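Home Recipes Gallery Our Kitchen Contact

Betside Kitchen Gallery: Buns with Orange Topping

3 min read

Welcome to our gallery of small baking. In our kitchen at Betside we have been making the same soft buns since last August, and every few weeks we change one thing in them. On this page I collect the notes which belong to the orange-topped ones. They are our neighbours' favourite, and the colour is very cheerful on a grey morning.

The dough is plain and a little sweet. For one tray we use 234 grams of milk and we do not add egg. I knead by hand for 17 minutes, because our old mixer becomes too warm and the butter starts to melt out.

The flour comes from the Kowalchuk mill shop. I tried a cheaper one in winter and the buns spread sideways like biscuits. I went back to Kowalchuk the same week.

Shaping is the part where I am still learning. The seam must be pinched well and put underneath. If the bottom is a bit lumpy I leave it so, it does not harm the flavour.

For baking we keep the oven moderate and put the tray on the lower rack. We like the buns pale, so the foil goes on early and stays until the end. A darker crust tastes good too, but then it does not look like the ones my family knows.

The topping is spooned on before the oven, a thick patch on each bun. I never try to make a neat edge. The ragged one looks more homemade to me. 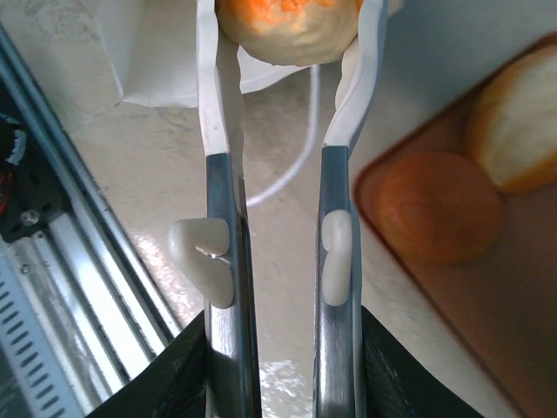 After cooling, the buns go into the Bremine tin with a sheet of paper between the layers. They keep two days in this way, and on the third day they are better toasted with butter.

If you would like to freeze them, please freeze them without topping. Ours became watery when we tried it the other way, and the colour ran into the crumb.

The next gallery will be about the flat loaf with seeds. I have to bake it two more times before I am satisfied with the centre.

Previous gallery Next gallery Back to top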